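发件人:Anouk Verstraete
收件人:手持夹爪维护列表
日期:2021年10月11日
主题:Re: 左手那只夹爪位姿老跳,标定重做了还是跳

大家好,

上封信我只回了半截就被叫走了,这次坐下来慢慢写。先把 Ostrowski 那边的原信贴在前面,省得新进列表的人往回翻。

> 我们照着九月那版说明把两只手持夹爪都重新装了一遍,右边那只很稳,左边那只只要手腕一转就跳,轨迹上能看到明显的台阶。
> 跟踪板拆下来又装上去,螺丝也拧过,标定重做了两次,残差看着都正常,可是一开始干活又跳。
> 想问一下:
> 1. 是不是板子本身坏了?要不要直接换一块?
> 2. 线缆是走手背好,还是走手腕内侧好?
> 3. 开合零点你们多久校一次?我们现在是每天开工校一次,感觉不够,又嫌麻烦。
> 另外,你们测试的时候用什么东西来夹?我们用的是一块方木头,怎么夹都没问题,一换成真正的任务就出毛病。

先说最后一个问题,因为我觉得毛病多半就藏在这儿。方木头太老实了!两只夹爪平着夹过去,手腕几乎不用动,线也不会被扯,你当然什么都看不出来。我们工位上检查用的是一套很土的动作:双手开盖、合盖、提起来换个方向放下,再开盖。来回做60遍,中间不许停下来理线(这条很重要,人一停下来就会顺手把线捋好,毛病也就跟着藏起来了)。

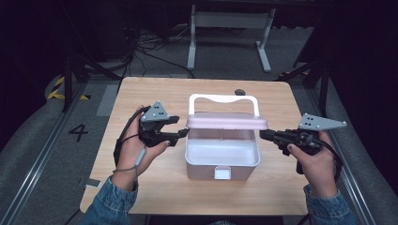
线缆这件事我前后改过好几回,现在的做法是不追求“贴身”。以前我喜欢用扎带把线沿着小臂绑得整整齐齐,看着舒服,结果手腕一翻,线就绷紧,接头那一截跟着受力,Hovo 的那种小接头又特别娇气,松一点点就开始丢数据。现在左手这边就让黑线从夹爪出来以后松松地绕一圈,从手和手腕边上过去,留出翻腕的余量,两只夹爪从左右两边对着粉色收纳盒的盖子伸过去的时候也不会互相拉扯。袖子最好也注意一下,牛仔布的袖口比较硬,容易蹭到线,我自己的习惯是先把胳膊转几下,确认线没有卡进袖口再开工。

所以第二个问题我的回答是:手背还是内侧其实没那么要紧,要紧的是余量留在哪里。留在接头和手腕之间,别留在手肘后面。手肘后面留得再多,手腕那一段还是会绷。你可以做个很简单的试验:握住夹爪,手腕往里转到底,再往外转到底,请旁边的人用手指轻轻勾一下接头后面的那段线,两个极限位置都能勾起来才算合格。

再说板子。先别急着换!跟踪板上的标记点最怕两样东西,一是手指上的油,二是反光。我们出过一次一模一样的毛病,残差漂亮得很,一转腕就跳,查了一整个下午,最后是板子底下的固定座有一颗螺丝滑牙,静止的时候纹丝不动,一受侧向力就歪一点点。标定的时候大家动作都很温柔,根本碰不到那个力。你们可以这样查:

先把夹爪夹在软口台钳上,用一根手指推板子的尖角,往左推、往右推、往下按,眼睛盯着软件里的位姿,手松开以后数值要回到原来的地方。回不去的话,就是座子松了,跟标定没有关系,再标多少次都一样。

座子没事的话,再擦板子。用干的无纺布,别用酒精,我用酒精擦花过一块(那块现在当杯垫)。擦完看一下标记点的边缘有没有起毛,起毛的那块才值得换。

都没事,再看夹爪的朝向。板子是三角形的,两只手往中间凑的时候角度一斜,摄像头那边看到的点就少了。这种情况下跳动会集中在某几个姿势上,跟座子松了的那种“哪儿都跳一下”不太一样。把轨迹按姿势分开画一画,很快就能看出来。Nenlow 那套回放工具可以直接按手腕角度上色,我是这么用的,挺方便。

还有个小地方,换过板子或者动过座子以后,旧的标定文件一定要挪走,不要留在同一个目录里。我们有一回左边装了新板子,程序读的还是旧文件,位姿整体偏了一截,大家还以为是桌子被人挪过,量了半天桌子……现在我们的文件名里都带上板子编号,启动的时候程序会把编号打在屏幕上,开工的人念一遍再按确认。听着有点傻,但是很管用。

开合零点:我们是每7次任务校一次,加上每次拔插过线以后必校。一次完整的校零走下来35秒,张到底、合到底、再张到底,不算麻烦。只在开工时校一次的话,手柄里面的弹簧热起来以后会慢慢漂,到下午就能看出差别。如果你们的是 Mandard 那一批老手柄,漂得还要厉害些,左右两只最好分开记录,不要共用一个零点文件。

顺便说一下日志。上周我把左手那只的丢帧记录翻了一遍,换走线方式之前一共攒了1,469条,换完以后的还没攒够,不敢下结论,过一阵子再贴上来。脚本我放在列表的共享目录里了,文件夹叫“左手体检”,里面的说明写得很乱,看不懂就直接来问我。

麻烦 Ostrowski 那边先做推板子尖角那一步,把松手前后的读数发到列表上,左右两只都要。要是左边真的回不去,座子的图纸我这儿有一份改过的,多加了一个定位销,可以直接拿去加工。

祝顺利!

Anouk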